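Home | Kids Corner | Science | Games | Ask Us

Why Do We Hear Echoes?
Last updated: Sep 15, 2024

Shout in a big empty gym. HELLO! And a tiny bit later... hello. Spooky? Nope. Just sound bouncing.

Sound is a wiggle in the air. It travels fast, hits a hard wall and comes back, like a ball.

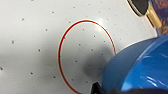

Hard smooth stuff bounces sound best. Tile, glass, rock. Soft stuff soaks it up - pillows, coats, curtains. Thats why your bedroom doesn't echo much.
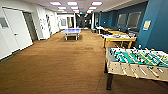

Carpet soaks up some of the sound in a big room.

Want to try it? Find a big wall outdoors. Stand 40 big steps back. Clap once, loud. Listen. Now walk closer and clap agian. Too close and the echo mixes in with your clap, so you can't pick it out.

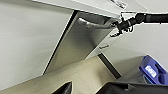
Bats use echoes too! They squeak, listen, and find bugs in the dark. Dolphins do it with clicks. Ships send a ping down to see how deep the water is.

COMMENTS
Zhuoran Xiao: we did the clap thing at school it WORKED
Maëlys Le Goff: Do whales do this?
Peiyu Yuan: @Maëlys some do, sperm whales click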